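Prekley hand trials

The Prekley hand trials were a comparison of robotic hands and wrist controllers for handling cloth, run by the engineering firm Handex at its Grosombridge workshop. Test lead Norbert Halász published the results on 2019-06-19.

Two controllers were compared. The Szalai controller closed the fingers to a set position, while the Handex unit closed them until motor current reached a limit. Each was run for 900 grasps on bed linen, towels and work shirts. A grasp counted as held if the cloth stayed between the fingers for 5 seconds under a steady pull.

Bed sheets were the hardest item in the set. Both hands had to pinch the lower hem and keep it gathered while the arms lifted, and the raised cloth blocked much of the view from the head camera.
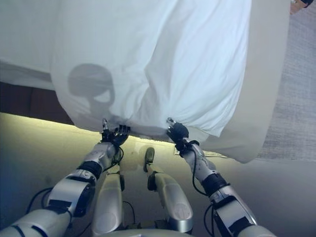
Why was a current limit used in place of a fingertip force sensor?
Motor current was already measured by the hand's own electronics, so no extra wiring had to pass through the wrist.

The Szalai controller dropped the cloth 67 times, mostly on single-layer hems. The Handex unit dropped it less often but closed more slowly. A second round in August repeated the sheet test with softer finger pads and left both controllers unchanged.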